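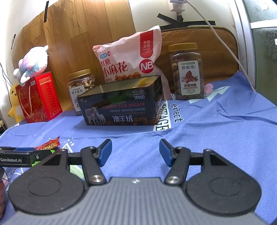

Snack table before sorting: jars of cashews and pecans, the twisted dough snacks, and a box in the middle of the cloth.

How to Sort a Snack Table After the Holidays

By the time the visits are over, most tables hold a mix of jars, half-finished bags and gift packaging. Sorting it takes one short session. You need a damp cloth, a roll of tape, a marker and a few bag clips. I use the Drullberg ones, but clothespins work too.

1. Take off what isn't food

Move gift boxes, toys and ornaments to a chair. The red gift box and the plush toy on top of it go first. Gift boxes with a cord handle are worth keeping for next year - fold the cord inside and store them flat if they come apart.

2. Leave the nuts in their jars

Clear jars with screw lids can go straight into the cupboard. Check the date, wipe the rim and tighten the lid. Cashews and pecans look different enough that you won't mix them up, but turn the labels outward anyway. Once opened, nuts keep best in the fridge. Write the opening date on tape and stick it to the lid.

3. Deal with the big bags

Fried dough twists go soft quickly. Press out the air, fold the top over twice and clip it. If less than a third is left, move them to a small tub. A Caleo tub with a 1,000 ml mark on the side is about right for one bag.

4. Use one open box for small packets

Any sturdy box without its lid will do. A dark rectangular one with sheep on the front is holding a couple of small things on our table. Stand single packets on end so the tops show, and throw out loose wrappers as you go.

5. Shake out the cloth

Take it outside, shake it, then wash it cold if it has printed lettering. Put the everyday things back last.

Comments (3)

burard_kitchen: Do you really refrigerate pecans? Ours sit in the cupboard until May and taste fine.

17teacups: We freeze them. No problems so far.

Jayasinghe: The tape on the lid is a good tip, thanks.

We use cookies to improve your visit. By continuing to browse, you accept our cookie policy. Accept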